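Week 5 handout - Setting up and looking after the breakfast cell
Course notes, Orathai Limsakul

Okay, so last week we did arms in general and this week we get our hands on one cell and keep it alive. I'm using the Wimetby breakfast cell all the way through, partly because I know its bad habits and partly because it's the one you'll have in the lab on Wednesday. Bring the notes from Decha Petchrat's session too, I'll be leaning on his numbers for the home position.

1. Wrist camera and fingers first

Before anything moves I wipe the wrist camera with a dry cloth and look at the live view. You want both fingertips in it, side by side with the gap showing, and you want to be able to read the food against the table. Glossy white tables throw ceiling lights right back at you, so learn where the bright patches fall and don't put anything you need to grasp there!
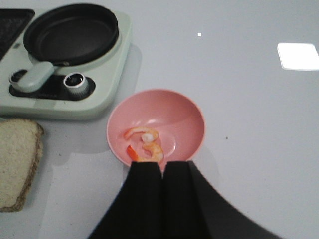
Fig. 1. Wrist view at the pink bowl, fingertips at the near rim and two shrimp pieces inside.

Check the finger gap with the feeler gauge and write it in the log. If one finger sits higher than the other, stop and reseat it. Don't try to fix it in software (I did, my first year, and it cost me a whole afternoon). The finger screws get checked every 300 cycles. Our log stood at 547 when I wrote this, so that check is coming up again soon.

2. Teaching the bread point

Open the sandwich lid all the way before you teach anything. Jog in at 25 percent speed, one hand on the stop, and come down over the lower plate from above. Bread is floppy and it swings, so the point you teach is where the slice ends up - the fingers will be a good bit higher. With two slices in play, watch the lower corners as well as the top edges.

Keep an eye on your cables while you're at it. Jog the wrist to both ends of its travel and see what hangs where, especially over the pan and the knobs.

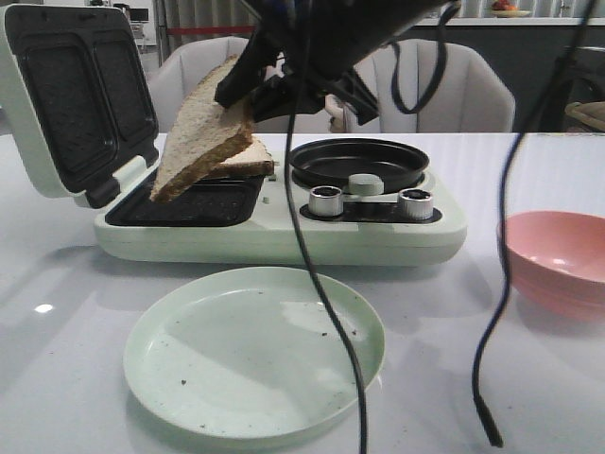 3. Bowl point and clearances

Now the other side of the table. The bowl needs a straight way in from above, and the finger has to get inside without leaning on the rim. Emiko Hoshino's trick is to save a waypoint well above the bowl, name it something obvious, and send every approach and every exit through it. Slot 113 in the Fuster controller is free for that one.

While the arm is over at the bowl, have a good look at the appliance. Is the lid fully down or a little ajar? A lid that's ajar will put your taught heights out, so close it or note it before the next run. Crumbs on the plate are fine during setup, but they go in the trash before you leave.
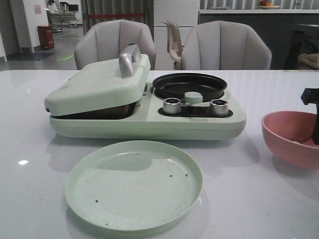 4. Shutting down

Park the arm at home, fingers open, then power off at the controller and after that at the wall. Wipe the plate, the bowl and the tabletop. Fill in the log with the cycle count, the finger gap and anything that sounded odd, even if you're not sure about it.

For Wednesday: write up your own bowl approach on one page, waypoints in order, and swap with your bench partner. If you can't follow theirs, ask them to rewrite it.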